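Lokgate Bricks: Green and Blue

Sunari Lane workshop gallery, July

This page covers the second-hand building bricks we sorted over the winter. They came in mixed tubs from the Llewellyn street sale and from a few households in Fultumard. There were 762 pieces once the broken ones had been taken out. All of them were washed in warm water with a little dish soap and left to dry on old towels.

We sort by colour first and by size second. Greens take the longest because the shades are close together, and under a yellow lamp the darker ones can pass for blue. We now do the greens in the morning, beside the window.
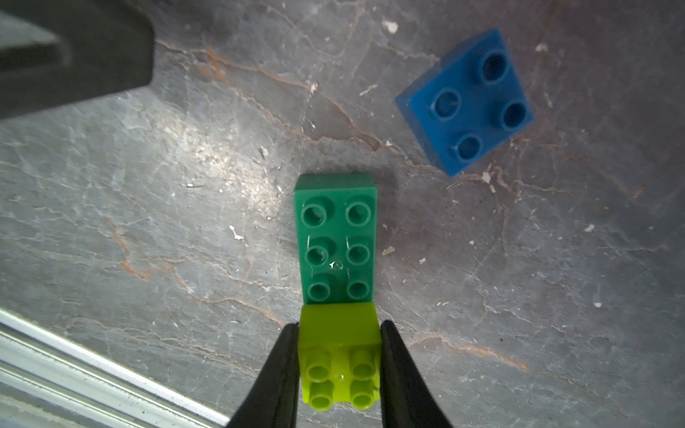
Lime-green 2x2 and darker green 2x3, end to end on the grey stone. A blue 2x2 is at upper right.

The darker 2x3 has fine scratches on top and a small whitish scuff. Marks like these stay in the ordinary play sets. We don't polish them out, as it tends to dull the colour around the mark.

The 2x2 is the most useful size for small hands and goes into every set. Each set has 40 bricks in a cloth bag, with at least eight of the 2x2 size. The 2x3 is harder to come by in the tubs, so we swap for it when we can.

Lime pieces vary a good deal. Some let the light through a little at the side walls and others are solid. They are kept in the same drawer and nobody has complained.

Sets can be borrowed for five weeks. Please count the bricks before bringing a bag back, and put any cracked ones in the small envelope inside. Loose bricks in good condition are always welcome, in any colour. We have plenty of baseplates and can't take more at present.

Next gallery: red and yellow, including the long flat pieces.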